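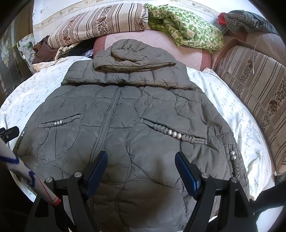
Grey quilted jacket with hood and braided pocket trim, laid flat on a bed.

Wanted: people with padded coats and doubts

Closing date for replies: 31/05/2023

Every spring the household pages tell us to put our winter coats away "properly", and every spring properly means something else. Roll it. Never roll it. Fold the sleeves in first and stuff the whole lot into its own hood. Squash it in a vacuum bag and save half a wardrobe. Most of this advice is written by people who sell bags, and I have yet to see any of it tested on a coat that somebody wears to the bus stop.

Trumlow is a small consumer newsletter. We are looking for 80 households in and near Windlow to put padded jackets away in May or June, leave them alone, and get them out again at the end of August. We would like to know whether the method makes any difference at all. I suspect it makes very little, but I've been wrong about airing cupboards before, so we are doing it with forms.

What you would do

You need two padded or quilted coats that you're willing to leave in storage until we ask for them back out. They can belong to different people in the house. One gets folded the way you always do it, even if that is a heap on the wardrobe floor. The other gets folded by our sheet, which Petronella Moodley has written and which fits on a single side of paper. You lay each coat out on a bed, fasten it, fold it, and put it away. Then you fill in the form: how long it took, how many goes you had at it, and whether you swore.

In August you take both out, hang them up overnight and tell us what state they are in. There is a short phone call with Ajith Shetty, who will ask the same things again in a different order to see if you give the same answers.

Which coats

We are not after plain ones only. The instructions on the back of a storage bag seem to assume a smooth rectangle with sleeves, and plenty of coats are nothing of the kind.
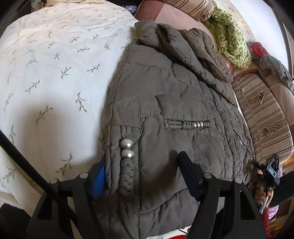 Big hoods are the obvious trouble. A thick one makes a lump wherever you put it, and the usual line, "tuck the hood neatly behind", has plainly never met one. Then there is trimming. Beads, plaits, cords and gathered pocket edges may press into the padding next to them over a few months, or they may not; we have found plenty of people sure about it and no one who has checked. If your coat has any of that on it, please say so when you write. We are short of decorated ones.

Please don't offer leather, wool or anything you would be upset to find creased. We can't replace a coat and won't pretend we can.

What you get

A payment of £20 on return of the August form, and our thanks. You may claim up to £2 in postage. You will not get a free vacuum bag. Soltberg and Avcı were both asked to tell us what their storage advice is based on, and at the time of writing neither has replied. We take no money from either of them.

Last year's trial, on jumpers, had 154 applicants, and a fair few wrote to tell us the result before it had begun. Please hold back on that this time.

How to reply

Write to Ertuğrul Yaman at the Trumlow office with your name, your postcode, a line on each coat and where you mean to keep it (loft, wardrobe, under the bed). Photos are welcome but not needed. You must be over 18. Renters, shared houses and people with no cupboards to speak of are all eligible.

If you are chosen, the forms and folding sheet will come by post. If you hear nothing by the middle of June, you haven't been picked.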